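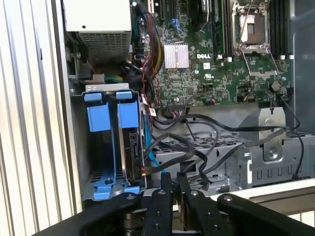 What should come out of an old desktop first? The memory, then the processor, once the power cord has been off for 10 minutes.

Tomás Garcia has taken apart 846 office towers for Dusitz, a parts shop that began in a rented garage in April. He sorts by board. A Dell board with an empty socket goes on one shelf, and the bare processors go into trays.

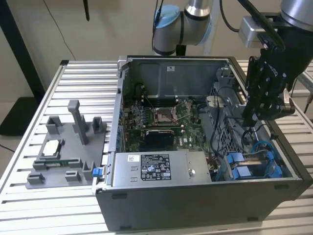

The power supply stays in until the drive cables are free. Garcia tests each one on its own and throws out more than he keeps. Memory sells fastest, mostly to schools. Cases are the hard part. A scrap yard takes them by weight, and last month's load paid $182.

He has 13 towers left from an insurance office and plans to finish them before the next truck comes.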